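Quando os dedos tapam o que a garra vai apanhar

Na Galtholm, o programa que decide para onde vai a garra tem 771 linhas. O que decide o que fazer quando a fruta desaparece da vista tem quase o triplo, e é dele que a equipa fala mais.

Consuelo Mateos, responsável pela perceção, começou a escrevê-lo em fevereiro. A primeira versão procurava a fruta de novo em cada instante, sem memória do anterior. Resultava em objetos isolados. Com duas peças encostadas, o alvo saltava de uma para a outra e o planeador, a que a equipa chama Donadach, refazia a trajetória a meio do movimento. 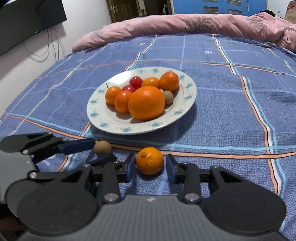
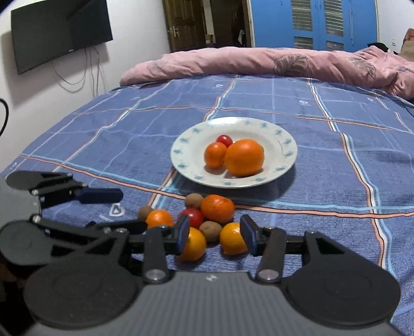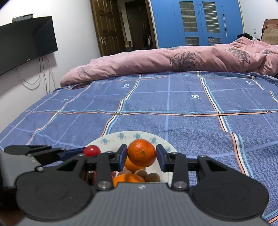
O seguimento por instâncias foi a resposta de Mateos. Cada fruta recebe um número na primeira vez que é vista e conserva-o enquanto o programa conseguir justificar onde ela está, mesmo sem a ver. O caso mais difícil continua a ser o das cores próximas: na fotografia do prato tirada mais de perto, há uma laranja entre os dois dedos azuis e uma segunda por baixo, meio escondida por eles, e um segmentador que só olhe para a cor tende a juntar as duas numa mancha única. O Donadach recebe então um centro que fica entre as frutas e manda fechar no sítio errado. A versão atual compara os contornos com os dos instantes anteriores e, se a mancha cresce de repente, mantém a separação antiga.

Maximiliano Casado trata do controlo. O ciclo dele corre em separado e não espera pela perceção. Se a estimativa da posição chega atrasada, a garra abranda; se falta durante 21 ciclos seguidos, para e recua pelo caminho por onde veio. Casado preferia um limite mais curto. Mateos pede um mais longo, e o número já mudou várias vezes.

Para afinar as duas partes, a equipa construiu o Marín, uma ferramenta que reproduz as gravações e mostra, lado a lado, a imagem e o que o programa julgava saber naquele momento. O arquivo tem 2000 sequências. Em 69 delas a identidade da fruta ainda se troca, quase sempre quando um dedo passa à frente de duas peças semelhantes.

Esperanza Salcedo revê essas sequências uma a uma e anota o instante da troca. O trabalho é lento, e o Marín ainda obriga a reabrir o ficheiro depois de cada anotação. A correção está prevista para a próxima versão, juntamente com um filtro por tipo de falha que Casado pediu.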